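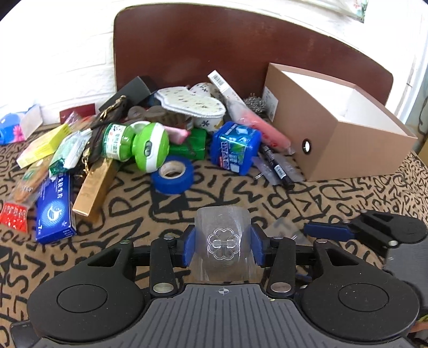 Blue fingers closed on a clear plastic cup, with mixed household items behind.

Hand-held gripper: care and setup FAQ
Maintained by Omid Khosravi, Galtcombe workshop

How often do I check the pivot bolts?
Every 800 grips, or each Friday if you don't reach that. Snug them with the short hex key. If an arm feels stiff afterward, back that bolt off a little and try again.

When do the blue fingers get replaced?
At 3000 grips, or sooner if you see a nick on the gripping face. Change both together. Spare pairs are in the Floren drawer.

Can I clean the fingers with solvent?
No. Use a damp cloth and let them air dry.

Thin cups keep getting crushed. What should I adjust?
Check the closing stop first. For thin plastic, set it to 6 on the dial card. If the cup still buckles, grip it nearer the base.

The fingers don't meet evenly. Is that a fault?
A gap of up to 2 mm at the tips is fine. Anything more usually means a finger was seated crooked. Take it off, wipe the seat and refit it.

Do I need to recalibrate after changing fingers?
Yes. Run the open and close routine in Daker before you pick anything up.

Who do I ask about parts?
Email Omid with the finger type and your grip count. Orders through Naseri go out once a week.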